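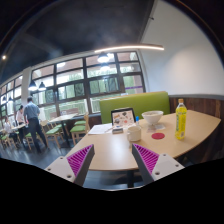 Curved table at the booth, lime-green backrest, menu screen at the back

Curved booth table - where should the menu stand and coaster go?

Posted by Thulani Maluleke, 2 July 2021

I handle table layout for a small café called Clindola. The booth tables have a pale wood top, slightly boat-shaped, so the usable depth changes along the length. Items kept on the table are an upright menu stand with a screen and a red coaster. During service we add a mug, a bowl on a small white tray and a bottled drink. Customers then put down papers and whatever was in their pockets.

The menu stand is the problem. It takes up the middle, and anyone with paperwork ends up pushing the mug toward the edge. The tops measure 36 inches at the deepest point. I would like one layout that staff can reset without measuring. I also need to know what to clean the tops with, as the finish is going dull where the trays slide.

Győző Hajdu

Set the table from the widest point outward. The menu stand goes at the back, close to the booth backrest and facing the open side. Put the coaster in the center with clear space in front of it. Trays go to one end and papers get the other.

Bottles should stand at the tray end, behind the bowl if there is room. A tall bottle near the middle gets knocked when people reach for the menu.

To make it repeatable, cut a cardboard template to the shape of one top and mark the stand and coaster positions. Check it against every table before you rely on it. I did this for a 49-seat room and two of the tops turned out to be a different curve from the rest. Keep the template flat - a rolled one never lies properly on the wood again.

For the finish, find out whether it is lacquer or oil before buying anything. Lacquer: damp microfiber cloth, mild dish soap, dry right away. Oil: same cloth, less water, and re-oil when the grain looks dry. Felt pads under the trays will slow the wear in both cases, but they have to come off before the trays are washed.

wevberg_357

Get rid of the screen and use a paper menu. Problem solved.

Thulani Maluleke

The screens are staying, they are on a lease. Template is cut and two of the tables match it. The supplier says the finish is lacquer, so I will start with the soap and try felt pads on one set of trays.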